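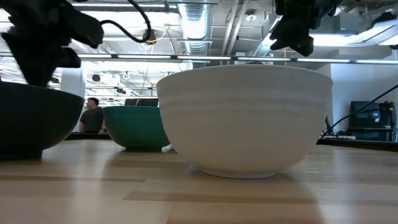 How to put on a heritage evening without upsetting your relatives

19 May 2019, by the Wutusura Community Pages

Start with the date. Ours is in January, when the hall is cheap and everyone has run out of excuses. Book it five months ahead and ask whether the heating is included.

Next, decide whose heritage it is. My family is half Chávez and half people who came to Wullia for the weekend and stayed for 70 years, so we write "all welcome" on the poster and let the aunts argue about the order of the songs.

Collect stories early. Put out a plain sheet with one question on it, such as "What did your grandparents call this town?" Ask for "memories" in general and you'll get eight pages on parking.

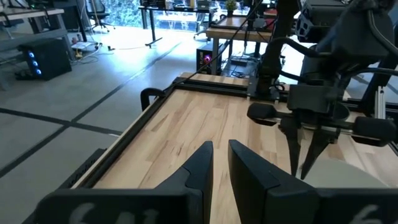 A reader in Grukport wrote that her group asks for recipes first, and the stories turn up by themselves, usually in the margins. We tried it. She's right, though one of our margins was mostly about a divorce.

Food comes next. Ask each household for one dish and a card saying what it's called at home and what's in it. Spellings will differ. Leave them alone -- the evening is only three hours long.

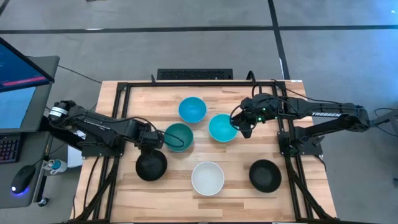

Bowls on the table, several colours.

Keep speeches to five minutes each. Last time we had around 232 people and a microphone with opinions of its own, so test it beforehand. Put the music after the speeches, or there won't be any speeches.

Write up the stories within the week, and send a copy to everyone who gave you one. They will find mistakes. Keep the corrections in the same folder for next year.

Contact us | © 2019 Wutusura Community Pages | Back to top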